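Setting Up the Wrist Camera and Finger Pads on the Basket Cell

Written by Wanda Górecki for the Prurnside bench. Applies to the two-finger gripper with the wrist camera.

Do this after any finger change, after a pad swap, or when picks start landing short.

Before you start

Put the arm in hold and drop the grip force to zero. You need a 2.5 mm hex key, a lint-free cloth, alcohol and the pad gauge.

1. Clean the pads

Open the gripper fully. Wipe along the ridges, then across them. Crumbs and basket fiber pack into the grooves and cut the grip. Replace both pads if either is worn flat at the tip -- never one alone.

2. Square the fingers

Loosen the two base screws on each finger. Close on the gauge, push both fingers back against their stops and tighten evenly. Open and close 20 times, then check the screws again.

3. Set exposure

The table is white and the basket is dark, so auto exposure hunts. Turn it off. Start at 411 and lower the value until the weave shows detail. Some clipping on the table is fine. Losing the rim is not.

4. Check the view

With the gripper open, both fingertips must show in the live view, one on each side. If one is missing, the camera bracket has slipped. Reset it and go back to step 2.

5. Teach the approach

Jog to the basket at 85 mm above the rim and save the point. Come down in small steps at low speed. Stop before either tip touches the weave. The rim is thick and braided, and a ribbed pad will catch on it.

Basket and open fingers, from the wrist camera:

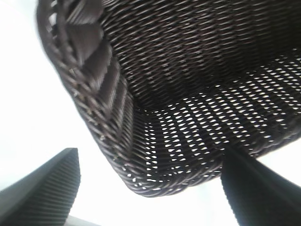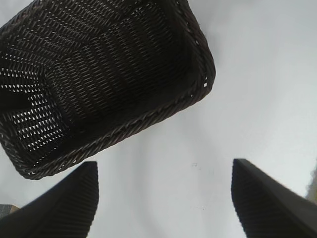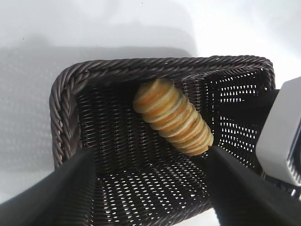 6. Save and log

Save the approach points under the cell name, not your own. Write the exposure value and the pad set number in the log. The set now on file is 482, fitted by Abilio Robles in December.

If the approach drifts

Check the base screws first, then the bracket, then the cable tie behind the wrist. A tight cable pulls the camera off by a degree or so when the wrist turns past its midpoint. Leave a loop of slack -- two fingers wide is enough -- and repeat step 4.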